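到她家是一个周一的下午，四点刚过。她在一家叫 Horkeo 的小店上班，店里卖干货和调味料，回到家还是跟这些东西打交道。我们先在门口聊了好一阵五月的天气，聊到茶都该泡第二遍了，才说起正事：怎么收拾那些开了封、又一时吃不完的小包装。

“我以前是用夹子的，”她说，“一包一个夹子，抽屉拉开像晾衣服一样，哗啦哗啦响。后来有一年梅雨天特别长，拌饭料全结了块，我心疼得不得了，从那以后就改用自封袋了。”

她的办法说起来很简单，原包装不拆，整包放进透明的自封袋里，袋子宁可大一点。我问为什么不倒进罐子，罐子不是更好看吗？她摇头摇得很认真：“倒出来就不知道是什么味道了呀！日文我也认不全，全靠包装上那几个大字认它，红的黑的，看一眼就晓得是哪一包。”

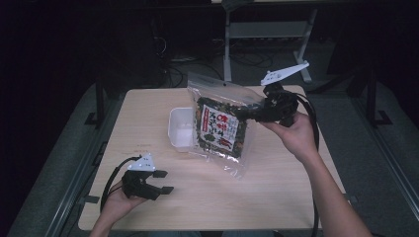
她管得最细的是封口。先把袋子平放，用手掌从底下往上推，把气慢慢赶出去，再从一头捏到另一头，捏完还要回头再捏一遍。“你别嫌我啰嗦，”她笑起来，“十次里头有一次没封牢，你就白忙了。”

袋子她是在 Jurer 的网店买的，一箱1000个，跟住在 Davisholm 的表姐对半分，分到现在还没用完。她说起这件事很得意，又讲了表姐怎样拿袋子去装纽扣、装种子、装孩子的乳牙，讲得我差点忘了记笔记。

装好的小包要有地方待。她偏爱浅口的白色塑料盒，说颜色淡，底下掉了碎末一眼就能看见，拿水一冲就好。柜子里还有一只 Onsri 的铁皮盒，是早年别人送的，漂亮归漂亮，盖子太紧，如今只用来放橡皮筋。

至于桌子，她的规矩是整理之前先清出一大块地方来。“桌上东西一多，人就急，一急就乱塞。我喜欢手边空一点，慢慢来。”
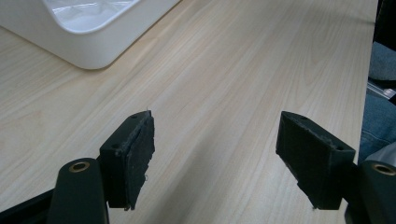
浅色木纹桌面，角上是白色塑料托盘。

我问她这样收拾一回要多久。她想了想，说一壶茶的工夫，有时候两壶，看有没有人陪着说话。临走时她硬塞给我一叠自封袋，又追到楼梯口叮嘱：芝麻要单独装，海苔千万别挨着灶台放。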